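4.2 Repeat attendance and the touring circuit

The second part of the survey dealt with people who had seen the same musical more than once. Respondents were recruited in the foyers of two touring houses, the Hedard Theatre and the Benkirane Playhouse, over the course of a single spring tour. Questionnaires were handed out at the interval and collected at the doors, and the last batch was gathered after the closing matinee on 26th June.

Repeat attenders were defined as those who had seen a full staging of the same title before, in any venue and with any cast. Concert versions, school productions and cinema relays were left out. This is a narrower definition than the one used by Brirnell in its earlier audience reports, and the two sets of results should not be compared directly.

Respondents rated seven aspects of the performance on a seven-point scale: lead vocals, ensemble singing, orchestra, choreography, scenery, lighting and sound balance. First-time visitors gave their highest ratings to scenery and lead vocals. Repeat attenders placed the orchestra first and marked scenery lower, most clearly where the touring set had replaced a larger resident one. Written comments point the same way. Several named a particular scene change they remembered from the earlier staging and missed in the touring version - in most cases one that had relied on a stage lift or a revolve.

Cast changes had less effect than expected. Respondents who had seen a different lead in the same part did not rate lead vocals lower than those who had seen the same singer on both occasions. They did write longer comments, and were more likely to name the performer. Understudy performances were treated separately, as the slips announcing them were not placed in every programme at the Benkirane Playhouse.

Distance travelled was recorded by postal district only. Repeat attenders came from further away at both houses, and many had booked in May, before the tour's main advertising began. The questionnaire did not ask whether a visit formed part of a longer trip, so travel cannot be read as a direct measure of attachment to the title.

Two limits apply. Groups booking through schools were under-represented, as their coaches left soon after the curtain call and few forms came back. Ratings of sound balance also depend on seat position - the rear stalls at the Hedard Theatre lie under a deep balcony - and seat numbers were entered on the Arex forms only from the second week onwards.
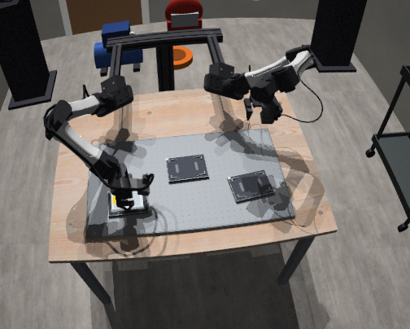 Figure 2. Simulated workspace with two robot arms, table and trays.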